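Hi, and welcome to Pillov! I'm Jhosep Ríos, and I started this little company because I wanted robots to be decent at boring household jobs (tidying a desk, mostly, since mine is terrible). We collect the examples that robots learn from. People do a task by hand, we record it, and the recordings go off to the teams training the models.

We don't write rules for how to pick up a pen. A person straps in, takes a gripper in each hand and does the job again and again, a little differently every time. Our longest-running task is putting a marker in a cup. We have 3136 good takes of it so far, and I still like watching them!
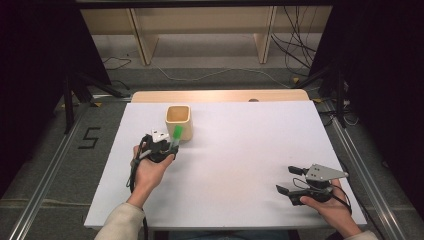 Wilson Restrepo would rather we talked about the bad takes. He told me the fumbles teach the model as much as the clean ones, as long as somebody labels them properly, and that throwing them out in the early days cost us months. He's right, so now we keep them. The drops, the second tries, the marker that goes in upside down – it's all in there with a note on what went wrong.

A normal session is 16 takes and then a break, because tired hands get sloppy in a way that isn't useful to anyone. Between takes we move things a bit: the cup goes left, the marker gets turned, and off we go again. Our biggest set, Bivum, covers 411 small tabletop tasks, and we're adding drawers and zippers to it in June (zippers are going to be awful, I can already tell).

Want to try a session yourself? You don't need any robot experience, just patience and two working hands. Drop us a line and ask for Wilson, he does the scheduling.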